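Sideboard

A sideboard is a long, low piece of furniture, used for storing tableware and for putting down things that will be moved later.

History
Early sideboards were plain tables for serving food. Drawers and doors came afterwards, and clutter followed.
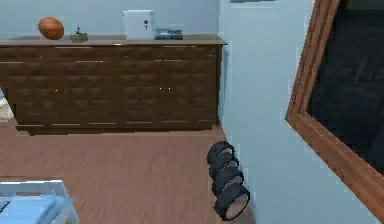
The Domthorpe pattern, named after the town, could run to 162 cm and was sold as portable — a claim its buyers had to test on their own stairs.

Use
The top is meant for serving dishes. In most homes it holds post, keys and books somebody intends to finish.

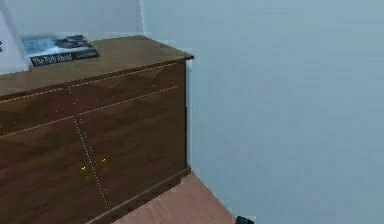 See also
Credenza
Dresser
Domthorpe furniture trade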